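Cleaning Out the Fridge Before It Cleans You Out
Kitchen, Tips & Grumbles 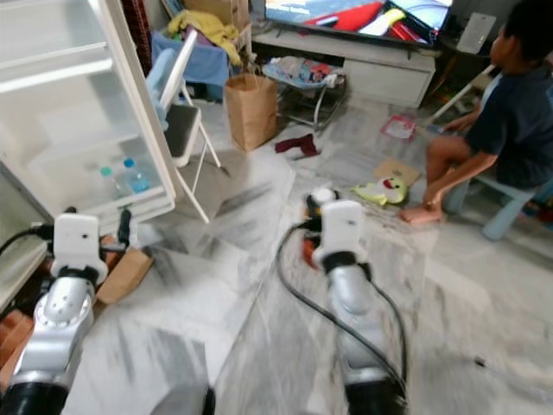
Two water bottles by an open fridge, and the rest of the room waiting its turn.

My aunt Regula Nägeli cleaned her refrigerator every June whether it needed it or not. I clean mine when the mustard jar can no longer be lifted. Between the two of us we have learned a few things.

Shop badly the week before. The best time to do the job is when you're down to water and one brave onion. If you have to find a home for 63 condiments first, you'll quit by the second shelf.

Let the shelves warm up before they go under the hot tap. Glass can crack, and cold plastic isn't fond of surprises either. Go have coffee.

Two tablespoons of baking soda in a quart of warm water will handle most of it. For the brown ring under the syrup, lay a wet rag on top for 5 minutes and walk away. Scrubbing at it dry is a hobby.

Pull out the crisper drawer all the way. Whatever used to be parsley is behind it.

Wipe the door gasket with plain soapy water and an old toothbrush, then dry it. Close the door on a dollar bill and tug. If the bill slides right out, the seal is tired and you're cooling the kitchen.

Flatten a cardboard box and kneel on it. My knees held out against this advice until about 2009.

Stand a paper bag on the floor with the top folded open for the dry trash: wrappers, empty cartons, the takeout menu from a place that closed. Anything drippy goes straight to the sink. You will forget this once.

Do not start the laundry at the same time. I know the bin is full. It was full yesterday.

Bottles go back last, caps tight, down low where they can't take out a shelf on the way.

Kacper Pawlak writes to say he uses vinegar for everything. We know, Kacper. We can smell it from Nakby.

Posted 25 Dec 2012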